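Setembro, caderno de produção, Drellcombe

Entrada começada às 9 da manhã, depois da conversa com o Thaddeus Marchetti. Escrevo em português para praticar e para os colegas de Lisboa lerem sem tradução. Desculpem os erros.

**Troca de apresentador no programa "Âu"**

O canal Dramska confirmou que o apresentador sai no fim da primeira temporada. A segunda fica com dois apresentadores, um de música e um de comédia. O Thaddeus gosta da ideia. Eu tenho dúvidas com o ritmo: no piloto, as falas a dois ficaram compridas e o jogo do meio perdeu 70 segundos.

Decisões de hoje:

- a abertura passa para 8 minutos, com a banda já no palco;
- o jogo do meio fica, mas com regras mais curtas;
- a entrevista vem depois do jogo (antes era no início);
- plateia de 200 pessoas, como na primeira temporada.

A Prolard, que faz o cenário, pede a planta final antes de cortar o painel do fundo. Ainda não mandei. Falta saber se a banda toca à esquerda ou à direita, porque os cabos do som não passam por baixo da escada.

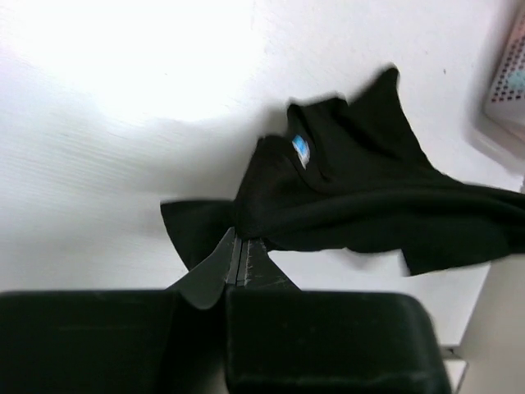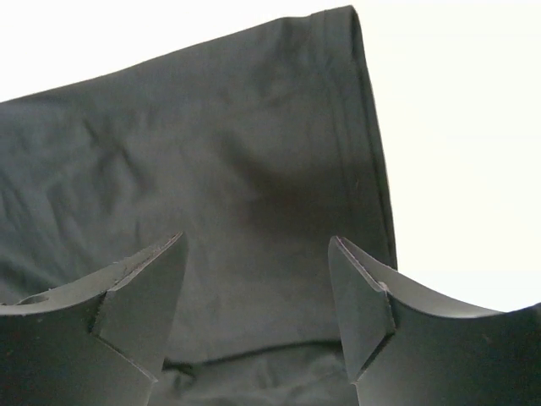

Tecido escuro, fundo branco.

**Ensaio de leitura, à tarde**

Lemos o guião duas vezes. Na primeira leitura, a comediante mudou quase todas as piadas da abertura e ficaram melhores. Na segunda tentou repetir e já não teve a mesma graça. Sugiro escrever só o tema de cada piada e deixar a frase para ela. O Thaddeus quer o texto completo no teleponto, por causa das legendas. Não chegámos a acordo.

O cantor fala muito baixo quando está nervoso. Experimentámos o microfone de cabeça e o de mão. Com o de mão ele fica mais seguro, mas depois não consegue segurar os cartões do jogo. Talvez os cartões possam ficar num suporte ao lado. Perguntar à Prolard o preço de um suporte baixo, pintado na cor do chão.

A música de entrada continua sem autorização. Tenho uma segunda opção, menos conhecida, e gosto mais dela do que da primeira. O tempo é mais lento e a iluminação precisa de ser refeita nos primeiros compassos.

**Por fazer**

- mandar a planta à Prolard;
- pedir à Dramska o texto do anúncio antes de sair na imprensa;
- nova leitura só da entrevista, com cronómetro;
- falar outra vez com o Thaddeus sobre o teleponto.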